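## Luteo: fixing the cloth mask

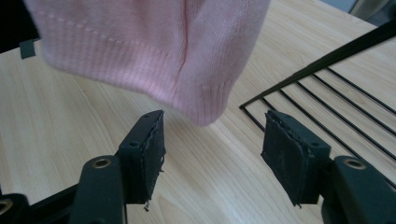
I spent August on the part of Luteo that decides where a garment ends and the table begins. The old version thresholded on colour and worked on 311 of our 2616 labelled frames, so it had to go. Pale pink knit over blond wood is the sort of pair it merged into one blob, while the black wires of the rack came out perfectly. The new one looks at texture first – ribbing helps a lot – and takes 80 ms a frame. I'll push it to the Zesteven branch once the tests pass.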